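26 January 2021
Sourdough starter log, Prusthorpe bench

Hapeta (the rye one) doubled overnight and then sulked. Statitar (the white one) did nothing overnight and then doubled while I was at lunch, which I take personally. Both were fed the same flour from the same bag at the same hour, so either temperature matters more than I wanted it to or they have opinions.

Feed, both jars
Starter 43 g, flour 143 g, water to match. Jar on the shelf over the radiator, lid resting, rubber band at the start line. The rubber band on Statitar slipped again. New bands are on the list, where they have been since September.

Smell
Hapeta: apple, some vinegar, a hint of wet cardboard. Statitar: yogurt. Last week's note on Hapeta just says "worse," so I suppose we have progress, or my nose has given up.

Loaf 11
Dough weight 272 g, a small one on purpose - I am tired of eating my mistakes at full size. Folded four times, then forgot it, then folded it once more out of guilt. Crust good. Crumb tight at the bottom with one large cave under the top, roomy enough for all the butter. Underproofed, I think. The Medusthorpe recipe says "until ready," and I would like a word with whoever wrote that.

Toppings
Loaf 11 is too dense for sandwiches, so it gets toasted with something wet on it. Anything the toy produce in the green plastic basket is modelled on will do, the lemon included.
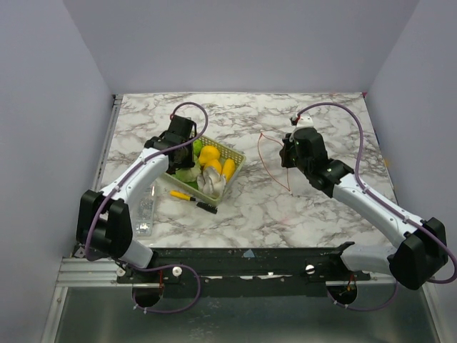 Next time
Move Hapeta off the radiator shelf and leave Statitar where it is.
Longer proof, and set an actual timer.
Write the start time on the jar with tape. The marker washes off, as does the memory.
Buy rubber bands.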